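Otis Villanueva
Thread, 17 posts
4 min read

1/ Some notes on the sound and picture restoration of Nondeslow, the 1971 thriller that comes back to cinemas in May. I did the conform and part of the grade. Several people have asked why the new version runs longer than the DVD, so I will start with that.

2/ It doesn't contain any new scenes. The DVD was mastered at 25 frames per second from a film shot at 24. That shortens everything by four per cent and raises the pitch by a bit under a semitone. The restored version runs at 24. Every scene is the length it was in the cutting room.

3/ There is one exception. Reel four of the DVD source was a projection print with a damaged head. The missing frames covered the end of the ferry conversation and the first footsteps on the quay. We have them back from the negative. It amounts to less than five seconds.

4/ Sources. The original camera negative survives for all reels except the second. Reel two was made up from an interpositive held by Fitzsimmons, the lab that did the first release prints. The interpositive is a generation down and slightly softer. If you sit near the front you may notice the join at the hotel staircase.

5/ The negative was scanned at 4K, wet gate, with a second infrared pass to make a dust map. The dust map is useful on colour stock. It is no use at all for the black and white prologue, where the silver blocks the infrared and the software reads the whole image as dirt. The prologue was cleaned by hand.

6/ The conform list had 700 shots when we began. It finished slightly higher, as the old cutting continuity treats a couple of optical dissolves as single shots and we had to split them to grade each side.

7/ Manual fixes logged: 3,307. Most are single-frame: a hair in the gate, a cement splice that shows at the top of the picture, a cinch mark. The log will be deposited with the scans so that anyone redoing this can see what was touched.

8/ Grain has been left alone. We matched the grain in reel two to its neighbours by a small amount and did nothing else. A denoised test of the market scene was made early on. Faces in the background lost their texture and the rain disappeared. It was dropped the same afternoon.

9/ Colour. The reference was a release print from Dalletti, the Italian distributor, which had been kept cold and had not gone pink. Italian prints of this period were often timed warmer than the British ones, so we used it for contrast and relative density only.

10/ For overall warmth we relied on the camera assistant's notes and a set of lavender-backed grading cards found with the negative. The night exteriors are meant to be a cold green. The DVD has them blue. I expect complaints.

11/ Sound is mono. The optical track was checked against a magnetic master, and the magnetic master won everywhere except reel five, where it has dropouts through the telephone call. For that stretch we used the optical track with an equaliser curve to match the top end. The change in hiss is audible on headphones.

12/ No 5.1 remix was made. There are no separate music, dialogue and effects stems for this film. A surround version would have meant pulling a finished mono mix apart with software and then deciding where to put the pieces. 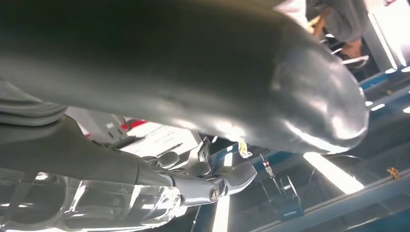
13/ Mains hum was present at 50 Hz on the location dialogue, with harmonics. We notched the fundamental and the first two harmonics and left the rest, as they overlap with the lead's voice. In the cellar scene there is also a faint 60 Hz component. I have no explanation for it beyond a transfer done on American equipment at some stage.

14/ Titles. The opening titles are original. The end card on most circulating copies was added for the reissue and carries the reissue company's name in the wrong typeface. It has been replaced with the first-release card, scanned from the negative.

15/ The English subtitles for the 3 Italian-language scenes are new. The old ones were burnt into the print and left out roughly half of the dialogue. The new ones are a separate file and the image underneath is clean.

16/ Aspect ratio: 1.66:1. The DVD was 1.33:1 open matte, and it shows a microphone in the lift and the top of a set wall in the office. Both are outside the picture area now. The framing chart at the head of reel one is unambiguous, so please don't write to me about headroom.

17/ Next on the bench is Pulley, by the same director, shot two years later. Negative complete, soundtrack vinegared, no continuity script so far. If you have a print, a dialogue list or a trailer in any gauge, including 16mm, my messages are open. Trailers are useful. They often carry alternative takes and they tend to have been stored somewhere other than the feature.

Correction to 9/: the Dalletti print is a second-run copy, struck from the same internegative as the first. The timing is the same. The leader is different.

Last updated: May, 16:40

Contact | Copyright Otis Villanueva | Back to top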